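The software lead at Belby makes tea before she'll talk about planners, and she makes it properly, in a pot, with a cosy that has seen better days. We have agreed that I won't use her name. She says the work belongs to all of them, and she would rather people argued with the ideas than with her. So "she" it is, and we sit down at the end of a long bench with two mugs and a plate of shortbread, and I ask how somebody comes to spend four years writing code for two-armed robots that handle cloth.

"By accident, really," she says. "I was doing route planning for delivery vans at Javton, and I was perfectly happy. Then a friend asked me to look at a motion planner that kept timing out, and I thought, well, I'll have a look over the weekend. It was Sunday evening before I realised I hadn't eaten anything."

The timing out was easily cured. What stayed with her was how little the planner knew about the thing it was moving. It had a lovely clean model of both arms, every joint and every limit, and then a sort of polite blank where the fabric should have been.

"With a box you can say, here are the corners, here is the weight, off we go," she says. "A towel has as many shapes as you've got patience for. You can't list them. I did try, mind you! I spent most of one winter trying to fit cloth into a neat set of states, and I ended up with 344 of them and a program that was frightened of everything."

She laughs at this, and tops up my mug without asking. The 344 states are gone now, although she keeps the old branch, and I get the feeling she is rather fond of it. What replaced them is a system called Flullora, which the team has been building ever since, and which tries to decide as little as possible ahead of time.

I ask her to explain that slowly, as if to a neighbour.

"All right. The old way, you looked once, you made a long plan, and you carried it out with your eyes shut, more or less. Flullora looks, makes a short plan, moves a bit, and looks again. It only cares about a few questions. Have I got hold of an edge? Is it a corner? Are the two hands pulling against each other, or is there slack? If you can answer those, you can get quite a long way without ever knowing what the whole cloth is up to."

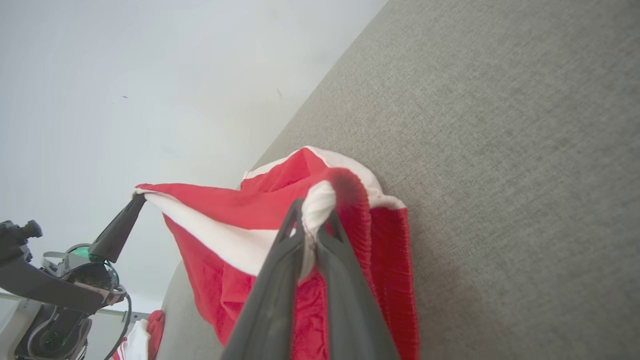
"The tension question is the one I'd talk about all day if you let me," she goes on. "Two arms holding the same bit of fabric are having a conversation, whether you've planned for it or not. If one of them moves and the other doesn't hear about it, you get a tug, or you get a sag, and both of them spoil whatever you were hoping to do next. So we stopped writing a controller for the left and a controller for the right. There's one controller, and it thinks about the distance between the fingertips first and where the pair of them sit in the room second."

That change took three attempts. The first was elegant and too slow. The second was quick, but it would now and then pull a good deal harder than anybody liked, and it was retired. The third is the one they run, and she describes it as "a bit plain, a bit stubborn, very good company".

Perception has been the longer road. Each wrist has its own small camera, and the views are close and crowded, full of folds and fingers. The team labelled 129 recordings by hand before they trusted the edge finder with anything, and she did 19 of those herself – she wanted to know what she was asking of everyone else.

"Hems are your friend," she says. "Stripes, too, up to a point. A stripe gives you a direction, and a direction is a gift. But the software gets terribly keen on stripes. We had a spell when it would see a band of white and announce an edge, bold as you like, right in the middle of the fabric. So now it has to find two kinds of evidence before it's allowed to say so."

She is just as warm about the tooling, which she thinks gets too little attention. Most of the last year has gone into a replay viewer called Akande. It lines up both wrist views with the planner's choices and the forces at the fingers, so that you can drag a slider back and see what the program believed at any moment. It began as an afternoon's work for her own use.

"Before we had it, we'd stand about and argue from memory. Somebody would say the grasp was bad, somebody else would say the plan was bad, and we'd all go home cross. Now you open the recording and you can see that the planner thought it had a corner when it had a pinch of the middle. You still argue, of course, but you're arguing about the same thing."

I wonder aloud whether more learning and less hand-written logic would make all this simpler. She takes her time over that one, and another piece of shortbread.

"Parts of it are learned already, and I'm glad of them. The grasp scoring is, and it's far better than what I wrote. But I like to have a layer I can read. When it does something daft on a wet afternoon, I want to be able to put my finger on a line and say, there you are, you little horror."

The next job is regrasping – letting go with one hand and taking hold somewhere better while the other keeps the cloth steady. She has a sketch of it on the back of an envelope, which she turns round for me to see, and then turns back again to correct an arrow.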